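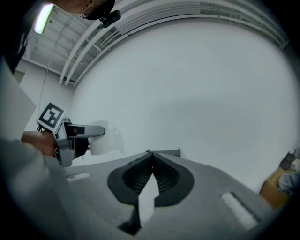

# Perron Plain White Wall Panel

**Supplier:** Vuroletti
**Series:** Perron
**Catalog number:** 1397
**Finish:** Plain white, matte

The Perron panel provides a plain white surface behind a workbench, packing table or display area. It is intended for rooms in which the existing wall is uneven, marked or interrupted by fittings, and where a clear background is wanted at working height. Panels may be used alone or joined in a row. The series is supplied to schools, workshops, training rooms and small studios.

## Surface

The face is finished in a single matte white and carries no printing, seams or visible fasteners. It reflects overhead light evenly and does not produce the bright patches common on gloss boards. Small pale items, such as cups, rolls of tape and folded cloths, can be difficult to distinguish against it. Customers who handle mostly white goods may prefer the gray version of the same panel, listed under the Nundau series.

The surface is not a writing board. Dry-erase markers will leave a permanent stain.

## Dimensions

| Item | Measurement |
|---|---|
| Panel width | 36 in. |
| Panel height | 84 in. |
| Panel thickness | 1.5 in. |
| Joining strip | Same height as panel |

Panels are not cut to size at the warehouse. A half-width panel can be ordered for the end of a row and should be requested at the time of the first order, as later production runs may differ slightly in shade.

## Placement and Lighting

The panel is suited to rooms with open ceilings, including those with exposed beams, pipes or ducts. It does not attach to the ceiling, and no ceiling hardware is included. The installer should confirm that the top edge is clear of ductwork and that access doors, valves and light fittings can still be reached.

Under rectangular fluorescent fixtures, the most even result is obtained when the light runs parallel to the panel and stands a few feet in front of it. A fixture directly above the top edge will brighten the upper part of the surface and leave the lower part in shade. People and equipment close to the panel will cast soft shadows on it. A table should be set far enough forward for a person to pass behind it.

## Mounting

Two methods are available:

- **Wall mount.** Uses the Stirkar rail, sold separately. The rail must be fixed to studs or solid masonry.
- **Floor mount.** Uses a pair of weighted feet, included with each panel. Joined rows require one additional foot at every joint.

Two persons are required to lift and position each panel. Floor-mounted panels should not be leaned on or used to support shelves, hooks or cable trays.

## Care

Wipe with a soft cloth and mild soap, then dry. Abrasive pads and solvent cleaners will dull the finish. Adhesive tape should be removed on the day it is applied.

## Ordering

Each panel is priced at $133, excluding delivery. Orders are accepted by purchase order from registered institutions. Replacement feet are listed under part number 819.

Questions about room layout or joined rows should be directed to Carter Lévesque, Furnishings Desk. Please include a floor plan showing doors, outlets and the height of the lowest duct or beam.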